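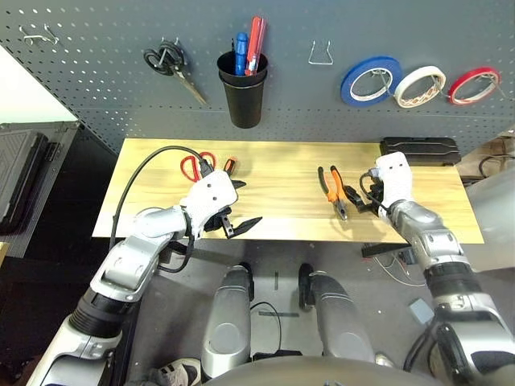
1/ Right, a long one for a Saturday, so put the kettle on. A few of you asked how the walk from Onton to Tratulham went, and I've been putting off answering as there's such a lot to say and my feet have only just forgiven me.

2/ It's an old parish path, mostly, and it used to be how people got to market before the road went in. The library has a lovely little booklet on it (444 copies printed, says the back page, and I'd guess most of them are still in the cupboard). The first mention of the path is from 1816, or 1,816 as the booklet has it, comma and all, bless them.

3/ You start behind the church in Onton and go up through two sheep fields. The stile at the top is in a sorry state, so take it slowly if your knees are like mine. After that it's beech wood for a good hour, and so cool and green that I forgot I'd been grumbling about the heat!

4/ Lunch was cheese and pickle on the bank at Divard, where the stream goes under the old bridge. I'd meant to stop for ten minutes and it was more like an hour. There were swifts, and a very friendly spaniel who wanted my crusts and got them.
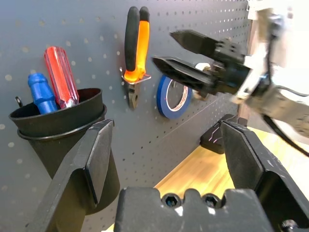
5/ After Divard the signs go a bit vague. My old map has the path on the left of the hedge and the ground has it on the right, so go right, whatever the map tells you. I went left and met a great many nettles (shorts were a mistake, I know, my sister has already said).

6/ Then comes the climb. The top is 536 feet, which doesn't sound like much when you read it in an armchair, but it arrives all at once after a heavy lunch. There's a bench up there and you can see right across to the chimneys at Prantl on a clear day.

7/ Down into Tratulham by four, tea and a slice of lemon cake at the place by the green, and the last bus home with my boots off. I do apologise to everybody else on that bus.

8/ I'm hoping to do it again in August, the other way round this time, so the hill comes first. If anyone local knows whether the ford below Divard is passable with a pushchair, do shout, my niece wants to come along with the baby.

2018-06-30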